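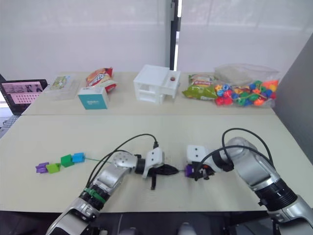 Bead stringing, two arms: black end piece of the string in the left gripper, purple bead in the right.

Home Browse Ask Tags Log in

Is remote-control demonstration worth the trouble for bead threading, or should I go back to guiding the arms by hand?

8 comments 3 shares

I have a two-arm setup and a threading task: plastic cube beads with a hole through the middle, green string. One arm holds the end of the string, the other brings the bead to it, string goes through, bead gets moved down to join the others. A kid can do it. I have been recording demonstrations by remote control through the Stefanou software for most of the winter and I'm starting to doubt the whole approach.

Everyone I talk to says the same thing, which is collect more. The vendor says it, the forum says it. I was also told that remote control gives "cleaner" data than grabbing the arms and pushing them through the motion. I would like to know cleaner in what sense, because mine is full of hesitation. When I drive the arms from the other side of the room I overshoot, back off, wait, nudge, wait again. I string beads with my own fingers without thinking. Through the controls I am a beginner every single morning, and by mid afternoon I'm good enough that those runs look like a different person recorded them. So what is the policy learning, the task or my learning curve?

Before this I had a single arm from Totitz that you could put in free mode and move by hand. It felt much more natural. You could feel the contact. The documentation for the current system says hand guiding is "not recommended for bimanual fine tasks" and gives no reason. I asked and got a link to the same page.

What I have tried:

Slowing the control scaling way down. It helps at the hole and makes everything before the hole unbearable.

Throwing out failed attempts. I'm no longer sure about this. If every recording is a first-try success then the policy has never seen what to do after a miss, and it misses constantly.

Watching the gripper camera feed while I drive, instead of looking at the table. This was the one thing that changed my success rate, but I can't watch both feeds and the head view at once, so I pick one and the other hand goes dumb.

The trained policy picks up beads fine. It brings the two hands together fine. Then it sort of hovers there with the string end near the bead and either pokes the side of it or gives up and closes on nothing. I have watched this more times than I care to.

So: is there any real evidence for remote control over hand guiding on something like this, from people who have tried both? I don't need a link to a demo reel. I have seen the demo reels.

Comments on the question

What do you count as success? String end through the hole, or bead all the way down the string? People mix these up and then compare numbers.
 — Through and down. I used to count just through and it made me look a lot better.

Is the demonstrator allowed to look at the table directly? If you are using your eyes and the policy only gets cameras, you are demonstrating with information it won't have.
 — Yes, I look. Everybody looks.
 — Then stop looking.

3 answers, sorted by votes

Top voted

I have done both, on a two-arm rig, for a job that was not beads but was close enough (cord through eyelets). Short version: hand guiding feels better and records worse, and the reason your documentation won't spell out is boring. You have two hands. Two arms need two hands just to move them, and the grippers still have to open and close. So you end up with a foot pedal, or a helper, or you record one arm at a time and pretend the timing works out. Then there's your own body. Lean over the table to push the arms around and your sleeves and head are in every camera. When the policy runs, you aren't there. Mine learned to wait for a forearm to appear. I'm not joking, it did much better if I stood in the way.

You can get around it by guiding by hand first, saving the joint motion, and playing it back with the cameras on and nobody in view. That's fine for a rigid part in a fixture. String won't lie the same way twice, so the playback is off by the second bead, and you've recorded a confident robot threading air.

That said, I would not call remote control "clean" either, and I'd be suspicious of whoever sold you that word. It gives you recordings that match what the robot sees and does. It does nothing for the quality of the operator. Your morning and afternoon runs are two sets of data. Tag them by time of day, train on the afternoon ones only, and see. I did that and the smaller set won. It wasn't close, though I only ran the comparison on one task, so take it for what it is.

The pauses matter more than you would think. If you stop at the hole and line things up in your head for a couple of seconds, the recording says: at the hole, do nothing. The policy has no idea you were thinking. It learns to hover, and you describe it hovering. Either trim the dead time out or practice until you don't stop. I trimmed. Trimming has its own problems, because if you cut too much the arm appears to jump, but it was still the single biggest change I made.

On failed attempts, keep the ones where you recovered. Drop the ones where you dropped the bead on the floor and swore. I would go further and start some recordings from a miss on purpose, with the string end already against the side of the bead.

And use the gripper camera. With a cube on the string that view gives you the hole, the cord coming out of it and the gap between the two, close up. From the head, all of that is small. If your policy is mostly trained on the head view, I don't see how it could know where the hole is.

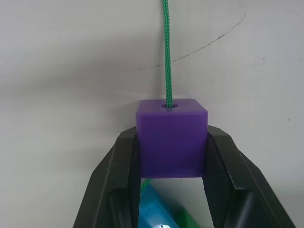 Somebody commented that the wrist view only helps once the bead is already facing the right way, and that a cube picked up with the hole turned sideways leaves the camera staring at a blank face. They wanted to know whether anyone regrasps or whether we all quietly set the beads out hole-up before pressing record.

Fair hit. I set the eyelets out facing the same way for the whole first month and reported the numbers as if I hadn't. When I stopped doing it the success rate fell through the floor. If you are comparing methods, at least mess up the layout by the same amount for both. And if the bead comes up wrong, put it down and pick it up again in the demonstration, slowly enough that it's a real part of the recording. It's tedious. I don't know a way around it.

2 shares

Second answer

Just get more demos. We had the same thing at Ilholm, threading was garbage and then one day it was fine. Also check your calibration. Also the Tritix fingers are better than the stock ones for small stuff, more grip.

Comments on this answer

How many more? And what else did you change in the meantime?
 — Don't remember exactly, a lot. We changed the fingers and I think the camera mount.
 — So you changed the hardware and moved the cameras, and the extra demos get the credit.
 — It worked though.

Third answer

I would question the task before the method. You can't feel anything through most remote setups. With your fingers, threading is mainly feel: the tip catches the rim, you roll it a little, in it goes. Your operator is doing it by sight alone, so of course it's slow and ugly, and of course the policy copies that. Hand guiding gives you the feel back, but unless the arm records force, that feel stays in your hands and never reaches the file. People skip over that. You finish a hand-guided session convinced it was excellent data, and all that got saved was positions.

Things I'd check before collecting any more:

How stiff is the string tip? A floppy end can't be pushed by anybody. If you've got a stiff end piece, hold it close to the tip and not way back.

How much wider is the hole than the string? If there is decent clearance then your problem is aim, and more sight-based demonstrations could fix it. If it's a tight fit I would stop now and save your spring.

Is the lag constant? Ours wasn't. One side of our rig ran late whenever the screen recorder was on, and we spent January blaming the operator.

Then do one fair test. Same person, same beads, same amount of recording time, half by remote control and half by hand guiding with playback. Score it by someone who doesn't know which policy is running. I have asked for this comparison in several places and always got enthusiasm and no numbers. I haven't run it either, to be fair. We only have one rig and it's booked.

Comments on this answer

Original poster. Clearance is decent, so I guess it's aim. Trimmed the pauses out of my afternoon runs last night and retrained. It hovers less. It also now pokes the side of the bead with more conviction, which I'm not ready to call progress. Will try starting from misses next, and driving with my back to the table.

Please post the result even if it's bad.

Related: Does gripper lag ruin recordings? | Playback drift on soft parts | Foot pedal for two-arm hand guiding

Follow Report Back to top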